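Talk notes, Drosholm, 2025-07-23
"Does the recipe box save you money?"

Slide 1. Hello, then straight in. Ask who has signed up for a meal kit. Ask who still gets one. Wait for the laugh.

Slide 2. Zoltus says its boxes cut food waste. Compared with what? Their survey had 36 households, all paying customers, all filling in their own forms. I would not buy a toaster on that.

Slide 3. The price claim. Eight dollars a plate, before shipping. Shipping is in the small print. Read it out slowly.

Slide 4. Jerkex has the same pitch with a greener logo. Skip if running late.

Slide 5. What I would want to see: weighed trash, a control group, a full year. February is a cheap month to test in and they both picked it. Don't guess at motives, just say it.

Slide 6. Loose produce. Buying only what you'll eat is dull advice and has no discount code.
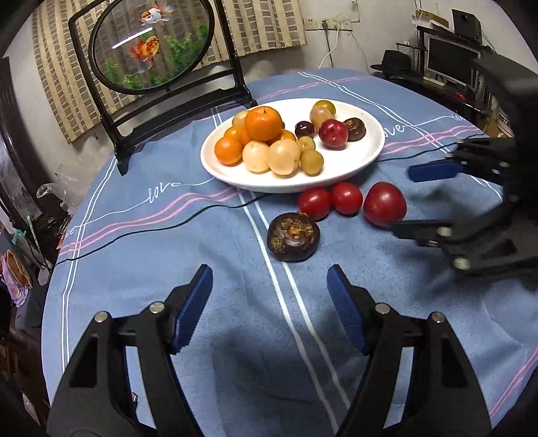

Slide 6: red tomatoes on a striped tablecloth.

Slide 7. Questions. Someone will say their box is great. Fine. Ask what they paid last month, shipping included.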